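Small arm buying round – gallery and notes

Posted 21 April 2025 by İlker Saraç

Quick page before the order goes in. People keep asking which arm, how many, what it costs and why we don't just get the big one. So: notes, pictures, more notes. Will tidy later, maybe.

Short version. We want desktop arms for the block work – pick up a cube, put it down, put it on another cube. Light stuff. Nothing on the list needs to lift more than a cup of tea. Two suppliers quoted, Gemmont and Clesteo. A third, Birhane, sent a brochure and no prices, so they're out for this round unless somebody there picks up the phone.

What we asked both of them for:

3 arms, same model, same firmware
spare servos, boxed, not "available on request"
a gripper we can swap without taking the wrist apart
power supplies with the right plug (last time, no)
cables long enough to reach the edge of a table

Gemmont came back fast. Clesteo took until after the deadline but the quote was better written and had the spares priced line by line, which helps a lot when you're filling in the form. Gemmont's lumps everything under "accessories". Asked them to split it. Waiting.

Size of the work, for anyone signing off who hasn't been in the room. Cubes on a white table, arm at the back:

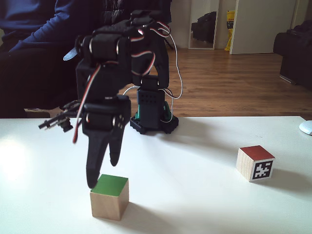
Green top and red top, apart. Gripper down over the green one.

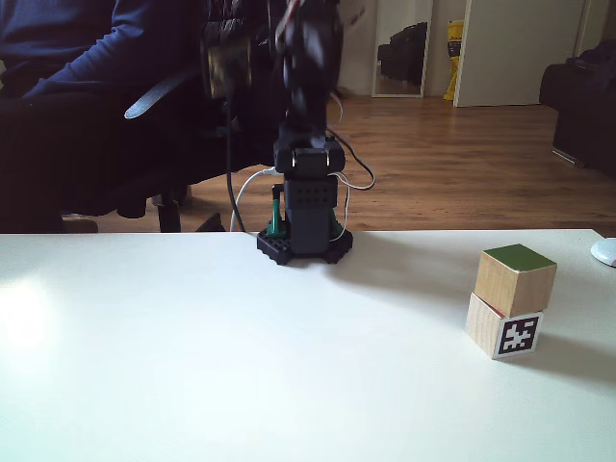 Stacked, green top on the upper cube. Marker on the lower one.

Now the money. The form wants one number and there isn't one, there are several.

Arms are the easy part. Everyone budgets the arms. Then the order lands and there's no line for servos, and servos are what you end up buying. In our November count we had gone through 13 of them, mostly wrist and gripper, and every single one came out of the general supplies pot becuase there was nowhere else to put it. That pot is also the printer paper. You can see the problem.

So this time servos get their own line. I've put them down as spares, consumable, and whoever approves this please don't move them to "repairs" – repairs need a separate signature each time and we lose days.

Servo price on the Clesteo quote is $69 each. Gemmont's single price is lower but they only sell them in packs with a mix of sizes, and we'd be paying for base servos that hardly ever go. Worked it through twice. Clesteo is cheaper for the ones we really use. Gemmont is cheaper if you count every servo in the pack as useful, and I don't.

Cables. Please nobody cut the cable line again. Last round it was trimmed as "miscellaneous" and we spent the spring joining short leads together. The Clesteo kit has a choice of lengths, pick long. Clips and sleeving too, it's a small amount and it means a lead doesn't get pulled when the arm goes up.

Cubes and markers. We've been making these ourselves and will carry on. Wood cubes, paint on one face, printed tag. Kikasach quoted for a ready made set and it came to $193 with shipping, nice box, foam inserts. Very nice box. Not on the list. If somebody wants to argue for it, argue now. The one good point for buying is that the sides come out the same size every time, and ours don't quite.

Tables. Not buying tables. The white ones stay. There was a request for matte tops because of the glare and I do agree, but furniture is a different budget and a different form and a much longer wait. Try a blind first. A sheet of matte card taped down also works for an afternoon.

Cameras – open question. Neither quote includes one we like. Clesteo lists a wrist camera as an add on but the datasheet doesn't give the cable type or the weight, and weight at the wrist matters a lot on arms this small. I've written to ask. If the answer is vague we leave it off and buy cameras on their own later. Happier with that anyway, then a dead camera doesn't hold up an arm return.

The bigger arm. OK. Comes up every time. Yes it reaches further, yes it looks good when visitors come by. But it needs a bolted base and a fence and a risk assessment that someone has to own, and for one of those we could have the whole small order plus spares plus money left over. Cubes don't need it. If the work changes, we ask again.

Leasing. Looked at it. Gemmont does a lease, Clesteo doesn't. The monthly price looks fine until you read the part about wear, where servos are excluded. See above re servos.

Warranty. Both say a year. Gemmont's starts when they ship, Clesteo's starts on delivery. Clesteo will post a replacement part before getting the old one back, Gemmont wants the old one first. For us that's an arm sitting idle on a table for however long the post takes.

Things I still need from people:

plug type for the back room, somebody please look at the wall
yes or no on sleeving
who is receiving the boxes (needs a name on the delivery note, not "the lab")
old arms, keep for parts or hand on? I say keep, at least until the new ones have done a few weeks
anyone who has had a Clesteo gripper jam, tell me what you were picking up

Order of buying, if the money comes in pieces, as it did last time. One arm and all the spares first. Then the other two arms. Cameras last. Don't do it the other way round, with all the arms and no spares we're stuck the first time a wrist goes.

I'm leaning Clesteo. Not decided. If Gemmont splits the accessories line and the number under it is sensible I'll look again, they do ship faster and their support people answer email.

Comments to me direct, not on the shared sheet, the shared sheet has three diferent totals on it and I don't know who put in the third one. The one in the green column is mine.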